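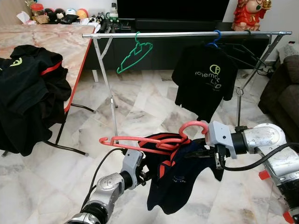 Kacper Piątek objected, on reading the draft of this chapter, that a machine which can hang up a shirt only after a person has sorted the shirts, laid them out and put the hangers within reach has saved that person very little, and that the chapter ought to admit it on the first page.

It is admitted. The chapter is about two arms, a rack and a pile of washing, and it starts from the view that most claims made for home builds of this sort are too large. You may finish it still wanting to build one. Plenty of people do, and the work is a good way of learning where the difficulties are, provided you go in knowing that the shirt was never going to be the easy part.

Chapter 3
Cloth, hangers and the two-arm bench

40 shares 3 comments

3.1 What is being claimed

When a builder says "it hangs up shirts", ask what the sentence covers. It may mean that the arms took a garment from a heap, found the neck, threaded a hanger through it and placed the hook over a rail. It may mean that somebody put the hanger in the shirt and the arms did the last part. It may mean that a person wearing a headset or holding a pair of leader arms made every movement and the machine copied them. All of these have been shown to friends and put on websites under the same few words.

None of them is dishonest in itself. Copying a person's movements is a sensible first stage, and we shall use it in section 3.6. The trouble starts when the first stage is filmed, the film is cut, and the next builder plans a spring's work on the strength of it. Before you copy anybody's design, write down the starting state (where the garment was, which way up, who put it there) and the finishing state (on the rail, hook closed over the bar, shoulders level, nothing touching it). If the published account doesn't let you fill in both, treat it as an account of some arms moving.

The same rule applies to your own notes. Builders are generous to their own machines. A shirt that slides off the hanger after the arms have let go was not hung, however good the movement looked up to then.

3.2 The parts, and what they cost

The build followed in this chapter uses two arms with simple parallel grippers, a camera at head height looking down between them, a small camera at the wrist, an ordinary clothes rack and a folding table. It leaves out the grand extras. There is no moving base, and the rack does not move either once the session has begun.

The kit suppliers would like you to believe that the arms are the main expense. For this build they were bought second-hand and shared between several members, so no fair figure can be given for them. Everything else was held to a budget of 600 pounds, and that budget was spent mostly on things that do not appear in anybody's parts list: spare finger pads, longer cables, a second power supply after the first one sagged under load, and clamps. If you are costing a build, put the clamps in. A wandering table will spoil more attempts than a poor motor.

We used a Limo controller board for the grippers and Stullero pads on the fingers. Neither is recommended over its rivals. They were what the workshop had in the drawer, and you should read every list of parts in every hobby project in that spirit.

Cables deserve a paragraph of their own. They run outside the arms on nearly every home build, and a cable that is tidy with the elbow bent can pull tight when the arm reaches across to the rail. Move each arm by hand, power off, to the furthest place it will need to go. Do it with a garment in the gripper as well. Sleeves find loops of cable with great reliability, and an arm that has caught its own wiring will carry on pulling until something gives.

3.3 Why a hanger is harder than it looks

A rigid block has a shape, and once you know where one corner is you know where the others are. A hanger is rigid too, and thin, and mostly gap. Grip it near one end and the other end becomes a long lever. With a damp shirt on it, the weight turns the whole thing in the fingers, and the hook, which you had pointing neatly at the rail, now points at the floor or at the other arm.

Builders meet this and reach for a stronger motor. We did the same, and spent an evening discovering that a harder squeeze makes a smooth plastic bar slip just as readily once it has begun to turn. A wider pad helped more. Holding the hanger with one arm and steadying it near the hook with the other helped most, at the price of having both arms busy and neither free for the cloth.

That price runs through the whole chapter. Each time you use the second arm to make the first arm's job possible, you must decide what will be done about the job the second arm was doing. Published diagrams tend to show the two arms as if they took turns politely. In practice they want to be in the same place, a hand's width in front of the collar.

The rail has its own tolerance. Our hooks had an opening of 40 mm, which sounds ample until you add the error of the arm, the swing of the garment and the play in a cheap rack. Approach from above and slowly. If the rack rocks, weight its feet before you touch the software.

3.4 Seeing dark cloth

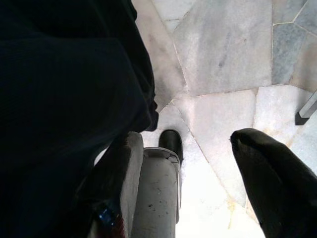
Home Automation Group, Zevberg Shared Workshop

Ask to see what the wrist camera sees before you believe anything said about it. Dark cloth takes in most of the light that falls on it. Held close to the lens it fills one side of the view with a nearly black mass in which a few faint folds can be made out, while the pale marble beyond it shines. A camera that sets its own exposure has to settle for something between the two, and it will usually favour the floor.

The consequences are practical. A program that looks for the edge of a garment will do tolerably well where black cloth meets bright stone. Inside the outline it has next to nothing to go on. It cannot tell a collar from a hem, or one layer from two, and neither can you if you are looking at the same picture. Try it. Put the wrist view on a screen, cover the head view, and ask a friend to say which part of the shirt is in front of the gripper. We have found this a useful cure for optimism.

Three remedies are commonly offered, and they are of unequal worth.

Fixing the exposure by hand is free and should be done first. You will lose detail in the floor, and you do not need detail in the floor.

Adding a lamp at the wrist is often advised. On matt cloth it does bring up the folds. On polished tile it makes a glare that travels as the arm travels, and a program trained without it may take the glare for an edge. Aparecida Mendonça tried a ring of small lamps through June and took it off again; her notes on the matter are given in full at the end of the chapter, and they are less kind to the idea than we are.

Using only pale shirts solves the problem completely and is the remedy most often adopted without being mentioned. Look at the garments in any demonstration. If every one is light and plain, with a stripe or a trim in a strong colour marking the collar, the builder has been sensible, and you should not assume that the result carries over to a black jumper.

Shoes, table legs and rack feet also turn up in the wrist view. A black shoe near black cloth is a fine trap for a simple program. Mark a line on the floor and keep your feet behind it while the arms are working, which is sound practice for your toes in any case.

3.5 Wear

Look at the fingers after every session. Scuffs on the body of a finger matter little. Worn edges on the flat parts and nicks at the tip matter a good deal, as a rough edge will catch a knitted fabric and draw a thread, and the arm will read the tug as weight. The force readings we took before we understood this had to be thrown away.

Nistor, the workshop's old bench supplier, used to sell a pad guaranteed for a season. Ours did not last so long, though we were dragging it across zips. Keep a pad log: date fitted, what it handled, date removed. The first line in ours reads "27 Oct 2026, black pad, right side, shirts only", and the second, in another hand, reads "and one coat".

3.6 Before you switch on

The exercise for this chapter is to be done with a person driving both arms. Allow 40 minutes, and do not tidy the table first. Leave the clothes in a heap, as they would come out of the machine.

Drive the arms to pick one garment from the heap and bring its collar uppermost. Do not attempt the hanger yet. Write down each time you had to let go and grip again, and at each of these say what you knew that the cameras did not show you. You knew, for instance, that a shirt has two sleeves, and that the lump under the front was probably the other one.

Keep that list. In the next section we begin to write the program, and every line on the list is something it will have to be given, be taught, or do without. Readers who find that their list is very short are asked to repeat the exercise with the lights as they normally are in the evening, and with something black.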